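**Rumham build log: clothes from the bed into the basket, cable question**

**lockcu_bench** wrote:

Hello all. Second part of my log. In the first part I wrote about the legs and the trunk, so I will not repeat it. If you missed it, the short version is that Rumham is a full-size humanoid which we put together at the Sarmiento shared workshop in Flostatcombe. The arms were bought used. The hands come from a kit by Stakero, and the wiring is ours, so please blame us for the wiring.

The task for this spring is simple to say. Clothes lie in a heap on the bed, and the right hand should take them one by one and drop them in the basket on the floor. The left hand has no job yet. We keep it open and in front, ready for two-handed picking later.

Reach is 767 mm from the shoulder to the middle of the palm. It is enough for the near half of the mattress. For the far half the robot would need to lean, and I do not trust the waist for that yet.

The hand from close, and then three moments of the task from the head camera:
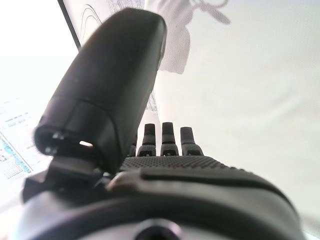
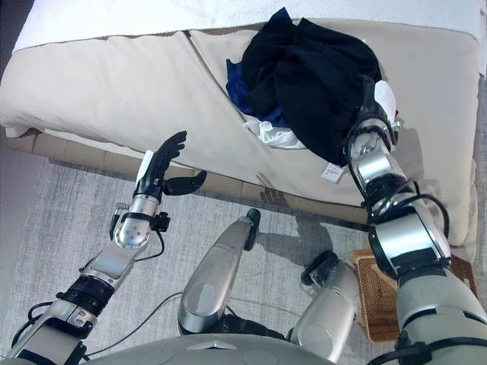
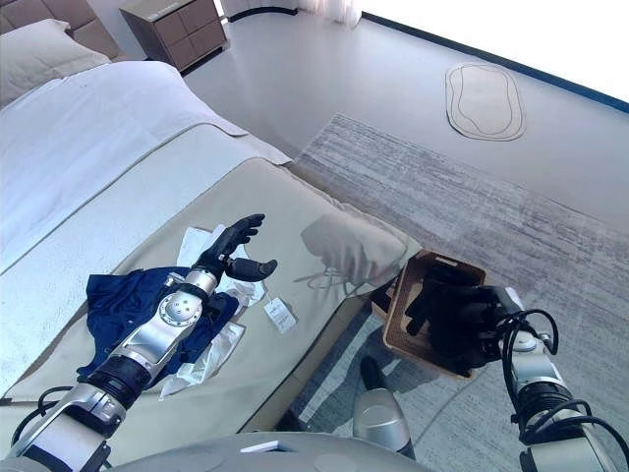
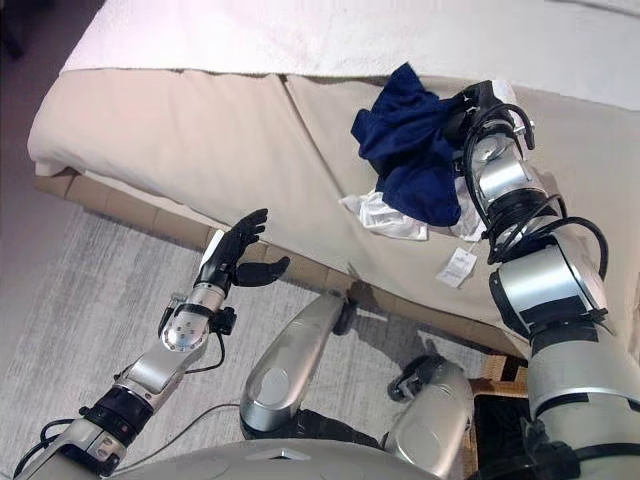
So my question is mainly about cables. We left them long at the wrists on purpose, because the first set was too short and one connector broke at full rotation. Now they have slack for every pose, but the loops swing, and I worry that one day a loop will catch the basket or the bed. Should I put everything in a textile sleeve, or shorten again and accept less rotation?

Second question, smaller. The dotted pad on the palm holds cotton well. On thin slippery material it is less good, and the cloth slides toward the fingertips. Did anybody try to cover the pad with silicone?

Lộc Cù

---

**zamfira_t** wrote:

Very nice progress! I am jealous of the legs – mine still stands on a cart.

About the cables, I would not use a sleeve. I had a braided sleeve on my elbow for two months and it made one thick stiff rope from five soft cables. The motor current in the elbow went up visibly on the plot, and the rope pushed the forearm back when I stopped it. Separate cables are ugly, but each one bends easily. Tie them at two points, one just behind the wrist and one in the middle of the forearm, and leave the slack between these two points. Then the loop can not travel.

---

**jozefina.ch** wrote:

I must disagree with Zamfira a little. A braided sleeve is stiff, yes, but a loose spiral wrap is not. I use it on both arms. The important thing is to choose it one size too big, so the cables can slide inside. If you tie at two points with cable ties, you put all the bending in one short place and you will be replacing that cable again in July.

Also, please look at the small box on the left wrist. In the second picture a thin black cable comes out of it and hangs down in a loop. It is in front of everything, so that one I would fix first.

---

**zamfira_t** wrote:

> you put all the bending in one short place

Only if you pull the ties tight. I use hook-and-loop straps and I can put a finger under them. My cables are older than yours :)

---

**jozefina.ch** wrote:

Fine, straps are better than ties. I still prefer the wrap. Maybe Lộc can do one arm your way and one arm my way.

---

**noman_marwat** wrote:

I did the silicone on the palm, with the same kit from Stakero. Do not do it. For one week it is wonderful, then it collects lint from the clothes and becomes smooth like paper. Washing helps for a day. What worked better for me was thin rubber on the fingertips only, and leaving the palm as it comes. If the cloth slides to the fingertips anyway, let it be caught there.

What is your limit for weight? With mine I stay under 400 g in one hand. A wet towel is out of the question.

One more thing, I see tags on strings on some of the clothes. Remove them before you record anything serious. My grasp detector decided that the white tag was the best place to hold a shirt, and I needed many evenings to understand why it always pinched the same corner.

---

**lockcu_bench** wrote:

Thank you, this is very useful.

@jozefina.ch You are right about the left wrist. It is the cable of the wrist camera, and I changed nothing there after the hand was mounted. I will do it first. Then the right arm with straps and the left arm with spiral wrap, as you propose. It is not a fair comparison because the right arm does most of the work, but it is better than guessing.

@noman_marwat I never measured our limit. We lift only dry shirts and similar. I will hang a bag of rice on the hand and report. For the tags, I would like to keep them on. Clothes from a shop have tags, and I want the detector to learn that a tag is not a handle. Maybe it is stubborn of me.

---

**noman_marwat** wrote:

It is a good goal, but not a good first step. Let it learn shirts, then add the difficult things. You have many problems open at the same time and you will not know which one is failing.

---

**bukola_o** wrote:

I am with Lộc on the tags. If you train with clean clothes first, you only move the bad evenings to later, and by then you have a lot of recordings that you do not want to throw away. Mix them from the start. Half with tags, half without.

May I ask about the basket? Do you search for it every time with the head camera, or is the position fixed in the program? I ask because my basket walks. Each time the hand touches the rim it moves a little, and after some rounds the shirts go on the floor. I put a rubber mat under it, the kind for kitchen drawers, and now it stays.

---

**lockcu_bench** wrote:

Half and half is a good idea, I will do it so.

The basket position is found one time at the start and then trusted. So it will walk on us also, I am sure. The rug under it does not help. For now I prefer to look again before each drop, even if it costs time. The head camera runs at 30 frames per second, so there is enough picture to use, only the program is lazy.

---

**zamfira_t** wrote:

Look again before the drop AND use the mat. The mat costs almost nothing.

And please write here which arm wins. If it is the wrap I will say sorry to Jozefína in public.

---

**jozefina.ch** wrote:

I will save this page.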